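The slow goodbye to the paper share certificate

My grandmother kept hers in a biscuit tin, underneath the sewing things, and I suspect a good many grandmothers did the same. They were lovely objects, those certificates, all curly borders and important signatures, and when we finally had them out on her kitchen table we found she had owned a small piece of Cornari for 53 years without ever telling a soul (she did enjoy a secret, bless her).

Finding them was the easy part. Cornari had been swallowed by Trurkora long ago, and Trurkora had twice changed the people who look after its register of shareholders. I wrote three letters, filled in a form asking for an address she had left before I was born, and waited from October until well into spring. The dividends, meanwhile, had been going nowhere at all, and had quietly mounted up.
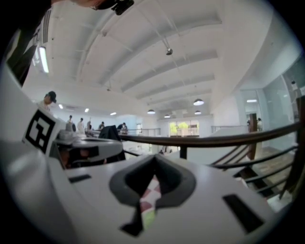
Bimla Garg wrote to me after I mentioned all this in an earlier column, saying that she had gone through the same business with her late father's holding and wished she had asked about the indemnity fee before signing anything. One of his certificates was missing, and replacing it cost her £76, on a parcel of shares worth not a great deal more. She would still do it again, she added, but she'd ring the registrar first and have somebody explain the charges slowly.

I think that's very sound advice. Ask, too, whether the old dividends can be paid in one go, and whether there's a date after which the company may keep them. Mine gave me 30 days to return the last form, and I posted it on 19th May with a first-class stamp and my fingers crossed. The tin has gone back to holding buttons.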